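blocking thread, as promised. crochet people, knitters, anyone with a cardigan that came out the shape of a tent

1/ finished the Skemus cardigan last night. 27 evenings. looked awful. one front longer than the other, cuffs curling up like stale bread. did not cry

2/ I used to skip blocking completely. thought it was a knitter thing. my first three jumpers all had that wavy hem and I just told people it was the style

3/ so. step one is check the ball band. wool, wet block. cotton, wet block but it'll stretch heavy so support it when you lift it out. acrylic — different story, see post 7

4/ cool water, drop of wool wash, push it under and leave it alone. I do 40 minutes. don't swish. don't wring. I wrung out a merino shawl in June and it's now a very small merino shawl

5/ roll it in a towel and stand on the towel. bare feet. best bit of the whole job tbh

6/ then pin. get your measurements off the pattern BEFORE you start, not with a wet cardigan over one arm while you hunt for the tape measure. centre back first, then work out to the sides, then hem, then sleeves. sleeves last becuase they fight

7/ acrylic. steam only, iron hovering, never touching. if the iron touches, the fabric goes limp and shiny and it does not come back. Ostap Koval asked me last week if you can fix it. no. sorry Ostap

8/ pins: proper rustproof T-pins. I had a box of cheap ones leave orange dots all down a cream button band. lemon juice got some of it. not all

9/ more pins than you think, closer together than you think, or you get little points along the edge like a bat wing

10/ lace wants pulling hard. cables don't, you'll flatten them. ribbing — leave it be if you want it to stay stretchy. I pinned the ribbing on a hat once and it now fits a pumpkin

11/ oh and the yarn, since people keep asking. Naqvi aran, the dark green, bought at Nitbridge market. bleeds a bit in the first soak so do it on its own

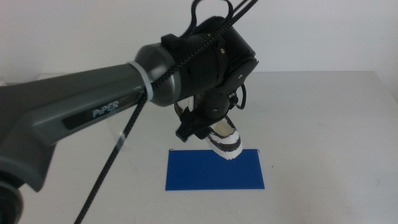
12/ Danylo Kovalchuk: do you weave your ends in before or after? I always do it before and then they pop out when I pin

13/ Danylo — weave before, but leave the tails long and don't trim til it's dry. the fabric moves, tail slides in a bit, THEN you snip. I learned this at the cost of a whole shoulder seam

14/ drying. flat, out of the sun, no radiator. took two days for the body and nearly three for the pocket bits where it's double thickness. if it feels cold against your cheek it's still damp, put it back

15/ fronts match now. cuffs lie flat. seaming tonight, mattress stitch, wish me luck with the left armhole which has 2 more rows than the right and I am choosing to live with it

16/ buttons still undecided. wood or the green ones. votes below pls, closing it when I've done teh sleeves

Contact | © 2023 Dateo | Back to top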